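Against the Bin for Everything

by Rajitha Patwary

Every April somebody at a school or a small lab discovers bins. The order goes in, the bins arrive, and for two weeks the place is said to be transformed. I have taught chemistry through four of these transformations, and I would like to register a doubt.

The latest came from a supplier called Murkora, whose catalog runs to 792 pages and seems to regard a bare shelf as a moral failing. Our department spent $300. My colleague Lụa Đỗ, who did the ordering, is a more orderly person than I am, and she says the benches have never looked better. She may be right about the look. I was never worried about the look.

Sorting is a decision about what belongs with what, and a bin doesn't make that decision for you. It only makes the decision visible, and then everybody is stuck with it. Do stirrers live with stirrers, or with the beakers you stir in? Does a tripod go with the hardware or with the glass that gets heated on it? I have heard grown adults argue over this for most of a lunch break.

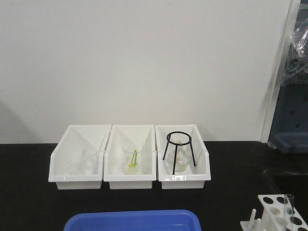 Three white trays along the bench: beakers on the left, stirrers in a beaker in the middle, tripod on the right.

I grant that it's tidy. I also notice that the clear beakers on the left nearly vanish against the white plastic. Who decided that white was the color for storing glass? A dark tray would cost the same and might save a beaker or two from an impatient hand. The yellow-orange and green ends of the stirrers show up fine, but I was never going to lose those.

Then there's the tripod, which takes up a tray with its legs spread and glassware tucked underneath. It would stand just as well on the bench. Multiply that by a class set of 16 and you'll be buying more trays to hold things that stand up by themselves.

Lụa says the students put things back now. Some do. I'd like to hear it again after exams, when the trays hold pencils and somebody's gloves.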